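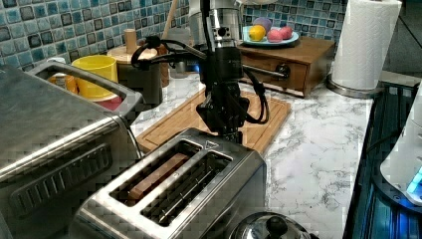

Rules for robots that help in the kitchen

By Jingyi Fang

Your family has kitchen rules, I am sure. Turn the pot handle to the inside. Never put a fork in the toaster. Ask before you touch the stove. When a robot arm works in a kitchen, it needs rules too, and so do the people who stand near it.

Who makes the rules?

Some rules are called standards. A standard is a written agreement. Many people who know a lot about one kind of machine sit together and decide how it should be built and used so that it does not hurt anyone. If every builder follows the same standard, you do not have to learn new safety rules for each robot.

Other rules are made by the people who use the robot every day. We call these good practice. At Kendden, the learning kitchen where I work, we have eight of them on a sheet beside the door. I will tell you the ones that children ask me about most.

Keep out of the robot's space

A robot arm can reach forward, sideways and down. All the places it can reach are called its workspace. While the arm is switched on, your hands stay out of the workspace, even if the arm is standing still. A still robot may be waiting for its next step. It can start again without making any sound first!

In our kitchen there is a line of coloured tape on the floor. Children stay behind it, and visiting adults as well.

Know where the stop button is

Every robot must have an emergency stop. It is usually a big red button, easy to hit with your whole palm. Before we begin, one grown-up is chosen to stand beside it. That person does not talk on the phone and does not make tea. If something looks wrong, they press first and ask questions later.

Slow near hot things

Think about toast. The bread gets hot, and so does the metal around it. The gripper is the part of the robot that holds things, like your fingers. It has to come down straight over the slot and close softly, or the bread will break. So we tell the arm to move slowly there. Far from the toaster it may go a little faster.

There is one more toaster rule. Metal fingers must never go inside the slots while the toaster is plugged in. This is the same rule that you have with forks, and for the same reason – electricity can travel through metal.

Watch the cables

An arm needs power and messages, and these come through cables. A cable should have enough room to bend when the arm turns, but it must not catch on a cup or lie across a hot stove. We check this every morning at half past eight, before the power goes on.

Write it down

When something goes wrong, even a small thing, we write it in a notebook. In March the arm pushed a plate too close to the edge of the counter. It did not fall, but we wrote it down anyway, and now plates stand farther back. Small mistakes teach us how to avoid the big ones.

Try it at home

You do not need a robot for this. Ask a friend to be the arm and to pick up a plastic cup from the table with closed eyes, while you give the directions. What rules do you need so the cup stays safe? Who can say "stop"? Write your rules on paper, then change places and see if they still work.

Words to remember

Gripper: the part of a robot that holds things.
Standard: a written agreement about how to make or use something safely.
Workspace: all the places a robot arm can reach.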